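3.2 Dismantling trials

Desktop computers were collected in April from council depots at Grarnar and Lurkell and stored under cover until sorting. Each tower was opened by hand, and the circuit boards were removed and weighed separately from the steel. Boards were shredded and passed through a 2 mm screen. Samples were then dried at 60 °C to constant mass. Moisture was determined by the method of Bunting (Kieran Bunting, Hudix internal report).
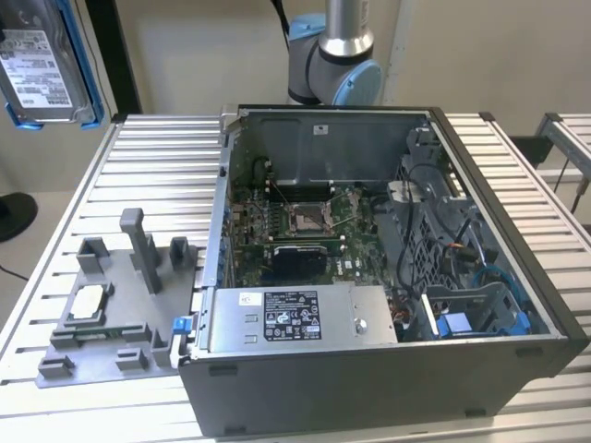 Figure 2. Desktop tower with side panel removed and motherboard exposed.

Does removing the boards before shredding raise the copper grade of the feed? Grade rises, as the steel and plastic that would otherwise dilute the sample are left out.

Labour is the main cost of this step. The Lloyd depot was excluded from the comparison, as its towers arrived already crushed and the board fraction could not be separated by hand. The remaining material was split into 50 g portions for leaching, as set out in Section 3.3.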